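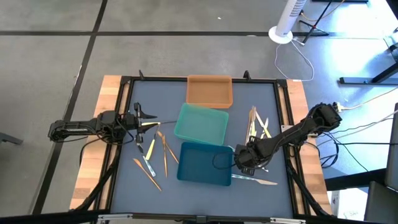
Revari two-arm bench kit, trial unit at Jonberg. Pre-use safety and acceptance checklist, completed with comments before the purchase decision. Items are marked OK, FIX (may run, correct before sign-off) or STOP (do not power the arms). The kit was checked in its utensil sorting setup, with the orange, teal-green and dark blue trays between the two arms and the utensils on either side of them. Metal knives are part of the supplied utensil set, so section 4 was added to our usual form.

Inspected by: Huguette Lemieux
Second person at the stop button: Wayne Wong
Supplier contact: Tyson Thibodeau, Dotembridge
Date: May 30, 2023

1. BENCH AND FRAME

1.1 Frame fixed to the tabletop, no movement when pushed by hand at each corner. OK
Comment: Pushed from all sides with the arms parked. No rocking. The tabletop is wood, so check the fixings again after the first week of running.

1.2 Clamps on the frame tight. FIX
Comment: There are two small clamps on the far rail. The left one turned under finger pressure. Wayne tightened it. The manual gives no torque value for these clamps. Dotembridge to supply one.

1.3 Front crossbar seated, no sharp ends. OK

1.4 Work surface flat, clean, no lifted edges. OK

1.5 Leveling done with the supplied level. N/A
Comment: Level was missing from the box. Used ours.

2. ARMS AND GRIPPERS

2.1 Base bolts on both arms checked with a wrench. OK

2.2 Play at each joint, power off. OK
Comment: Slight play at the right wrist. Within what the manual allows. Written down here so we can compare at the next check.

2.3 Gripper fingers open and close fully, both sides. OK

2.4 Gripper holds its load when the stop button is pressed. FIX
Comment: The left gripper held. The right gripper opened a little and a spatula slid out. Tyson says this is a setting and not a fault — he changed it by phone with Wayne and the retest passed. We want the correct setting shipped as the default, in writing.

2.5 Arms cannot reach each other at full speed. FIX
Comment: They can. The software keeps them apart, but there is no hard limit. Acceptable at trial speed. Sheldon Wong to decide whether it is acceptable for the Sawatzky job, where the cycle is faster.

3. CABLES AND POWER

3.1 Cable loops at the wrists clear of the fingers through full travel. FIX
Comment: Both wrists have a loose loop of cable. On the left arm the loop comes down toward the work surface. It did not catch on anything in the test, but a tray rim or a knife handle would be enough to hook it. Ask for shorter cables or a clip at the wrist.

3.2 Cables along the arm links secured, no rubbing at the joints. OK

3.3 Nothing trailing across the walkway. FIX
Comment: The white cable for the tower fan loops over the floor toward the bench. The fan is ours and not part of the kit. Route the cable along the wall side and cover it, or move the fan.

3.4 Power supply label legible, plug and lead undamaged. OK

3.5 Stop button within reach of the operator. OK
Comment: Reached easily from a standing position. Less easy when seated. Operators are to stand.

4. UTENSILS AND TRAYS

4.1 Knives in the set blunted or replaced with dummies. STOP, then OK
Comment: The manual says "training knives." One of them cut paper. All knives were taken out, the edges were ground down by Nathalie Ouellet in the shop, and they were put back. Status changed after she tested each one. Dotembridge should do this before shipping, and the quote should say so.

4.2 Knives placed by hand only with the arms disabled. OK
Comment: This needs to be on a sign at the bench and not only in the manual.

4.3 No handles sticking out over the frame. OK
Comment: Utensils on the right tend to end up leaning near the rail. Push them back in before each run.

4.4 Trays empty at start. OK

4.5 Trays stay put when brushed by a gripper. FIX
Comment: They slide. The teal-green one sits at an angle more often than not. No injury risk that we can see, but it makes the arm retry, and people then want to reach in and straighten it. Nonslip pads requested. If pads are not offered we will make our own.

4.6 Tongs picked up and released without springing open. OK
Comment: Tested at low speed only.

5. FLOOR AND SURROUNDINGS

5.1 Floor tape in place and not lifting. OK
Comment: Black tape on gray concrete is hard to notice if you are carrying something. Yellow would be better.

5.2 Chairs outside the working area. FIX
Comment: A chair was close to the left arm base. Move it out before powering up. Repeat this at every start, as chairs drift back.

5.3 Access to the cabinet does not require reaching past the right arm. OK

6. RUN TEST

6.1 Supervised run of 45 minutes, both arms, trial speed. OK
Comment: No contact between the arms. 17 utensils dropped outside the trays over the full run, all onto the work surface, none onto the floor. Drops were mostly the thin brass-colored ones.

6.2 Stop button pressed during motion, each arm moving in turn. OK
Comment: Done after the 2.4 setting was changed.

6.3 Restart requires a deliberate action. OK
Comment: Two steps, reset and then start. Good.

6.4 Noise level lets people talk at the bench. OK

7. SERVICE AND PAPERWORK

7.1 Manual complete. FIX
Comment: Missing the clamp torque and the right default for the gripper on stop. The cleaning page refers to a part that is not in our kit.

7.2 Spare fingers included. OK
Comment: Two pairs.

7.3 Service visit included in price. OPEN
Comment: The quote offers one visit in October. Sheldon wants that visit moved up to before the unit goes to Sawatzky. Tyson to reply.

RESULT
Fit for continued trial use at trial speed with a second person at the stop button. Not signed off for purchase. Items 1.2, 2.4, 2.5, 3.1, 4.5 and 7.1 go to Dotembridge. Items 3.3 and 5.2 are ours.

Recheck after the wrist cables are changed. Use a clean copy of this form and attach this one behind it.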